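Fabric care and laundry forum
Thread: Black cotton going grey - detergent, water or spin speed?

Winach
Washing black cotton twill at 30, full drum, liquid detergent, 1000 rpm spin. After 21 washes the folds and seams are visibly greyer than the flat areas. Water here is hard, 211 ppm on the supplier's report. Is this dye loss or residue?

Stuvance
Could be either. Cut a scrap from a hem allowance and soak it in warm water with a spoonful of white vinegar for an hour, then rinse and dry it. If the grey lifts, you had mineral or detergent residue. If it stays, the surface fibres are worn and no soak will bring the colour back.

Tiongson
Greying on the folds only is abrasion. Residue would show all over, or as streaks. A full drum makes it worse because the cloth rubs against itself and against the door seal. Turn it inside out and load to two thirds.

Stuvance
I don't agree that residue shows all over. In hard water it collects where the cloth is creased and rinses badly, and seams are the worst for that. Do the soak first.

Litosach
Depends on the dye as well. Reactive black on cotton holds up well at 30. Sulphur black, common on cheaper twill, loses colour by rubbing whatever you do. Rub a damp white cloth on the inside of a seam. A lot of transfer after 21 washes points to sulphur.

Winach
Did both. Slight transfer on the white cloth. The vinegar scrap came out darker than the untreated piece, though still not as dark as the unwashed offcut.

Stuvance
So part residue, part wear. Extra rinse, and cut the dose. The line on the cap is usually for a heavily soiled load.

Tiongson
With 211 ppm I would not cut the dose. Too little detergent in hard water leaves the soil in the cloth and that greys it too. Keep the dose, add the extra rinse, drop the spin.

Stuvance
Then use a separate softening agent and cut the dose. We have been round this before.

Litosach
Line dry in shade whichever of you is right. Tumble drying does more to the surface than the spin does.

Winach
Extra rinse, two thirds load, inside out, same dose for now. The cloth is 115 cm wide and I have enough unwashed for a control strip. I will report back in August.

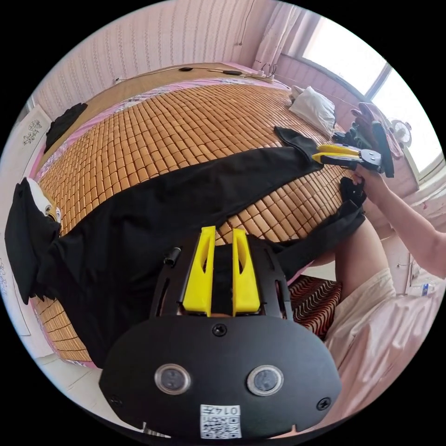
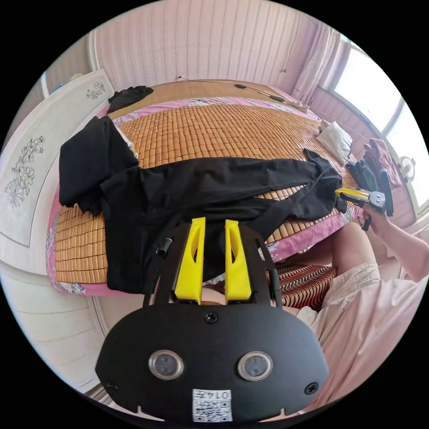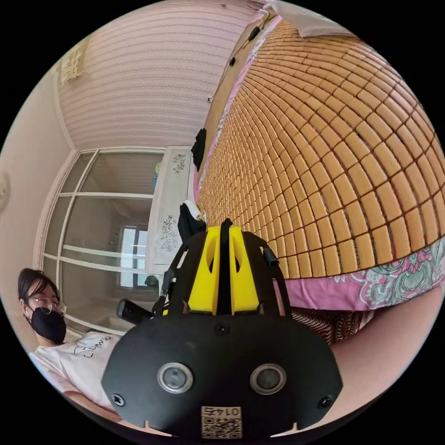

Dark fabric, yellow fingers, label 0147 in all three.

Litosach
Keep the control strip out of the light or the comparison is no use.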